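Drag Car Garage Tips: What Works, What Sells Stickers

Posted April 13, 2020

Half the advice passed around the pits comes from somebody with a shelf of product to move. I run a bracket car out of a one-bay garage and have tried most of it. Take what follows the same way you'd take anything else you read for free.

Tire pressure gauges
Buy one decent low-pressure gauge and stick with it. I have a Merka and an older Cikerent, and they don't agree with each other. Which one is right? I don't know, and I doubt the guy selling either of them does. Slicks care about small changes, so use the same gauge every time and write the number down. Swapping gauges in the middle of a weekend will send you chasing a problem you don't have.

"Race" hand cleaner
The Trarnov tub costs three times what the grocery store stuff does. Dish soap and a spoonful of sugar got the same grease off my hands. If you like the smell, go ahead.

Torque wrenches
Back the click type off to its lowest setting before you put it away. Don't use it to break nuts loose. I re-check wheel nuts after the first pass, and yes, I have found one that moved. People say a calibration sticker means you can skip this. It doesn't.

Fuel jugs
Date the jug with a paint marker when you open it. I've been told race gas keeps for years if the lid is tight, mostly by people with old gas for sale. Mine gets used up by the end of the season or it goes to a friend's mower. Keep jugs out of the sun and off the bare floor of a truck bed when you fill them.

Battery chargers
The Robichaud "smart" charger has 6 modes. I use one of them. Charge the battery the night before, unplug it, and check the voltage in the morning. If it drops that much sitting on a bench, no mode is going to save it.

Cooler food
Burger trailers at the track are slow and they aren't cheap. Pack fruit that can take a beating. Oranges ride fine loose in a cooler, plums bruise if you stack anything on them, and the peel of an orange will take some of the gas smell off your fingers, though not as much as the internet claims.

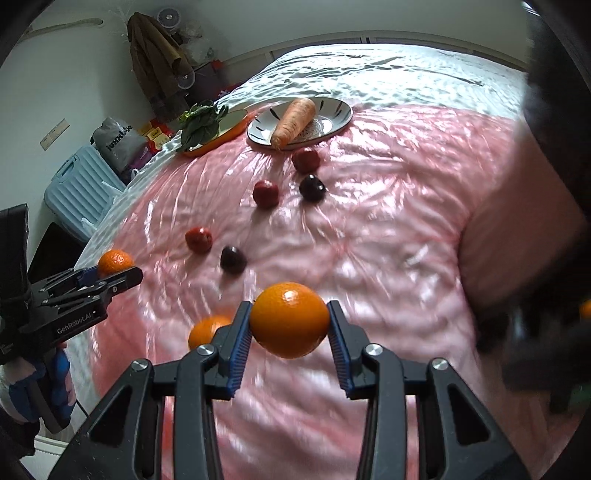 Oranges, plums and jujubes on a pink quilt.

Spark plugs
Number them as they come out. An egg carton with the cylinder numbers written inside the lid does the job of the $73 aluminum tray, and you can throw it away when it gets oily. As for reading plugs after a full idle back down the return road, I wouldn't bet a piston on what they tell you.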